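Moving into a furnished room, what to leave behind?

Linnea_H
2019-03-01
Hello all. I move to a furnished room in Plitelmont in March and I must decide what to bring. The landlady says the wardrobe is small, only 100 cm wide. I now own far too many clothes, and I would like to leave half of them with my sister.
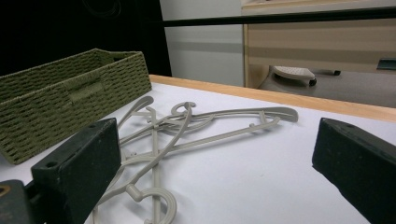
My plan is to keep nine things on hangers and fold all the rest. Jumpers and trousers can go in baskets on the shelf. Is this realistic for a person who works in an office? I iron badly and I do not enjoy it.

jawad_m
Nine is too few. Five shirts for the week, two coats, and you have only two places left. I would say double it.

Jolene P.
I disagree with Jawad. Coats go on the door, not in the wardrobe. I lived two years with less space than that.

jawad_m
If the door has a hook. In my last room the landlord did not allow it.

Linnea_H
I asked her. There are hooks in the hall but it is shared with the other tenants, so I am not sure -- perhaps only the raincoat.

humaira.s
Do not fold linen, it never recovers. Everything else is fine. And take your winter things also, Plitelmont is cold until May.

Linnea_H
Thank you, I did not think about the linen. Does somebody know if the 200 bus accepts large suitcases?

jawad_m
Yes, but not before nine in the morning.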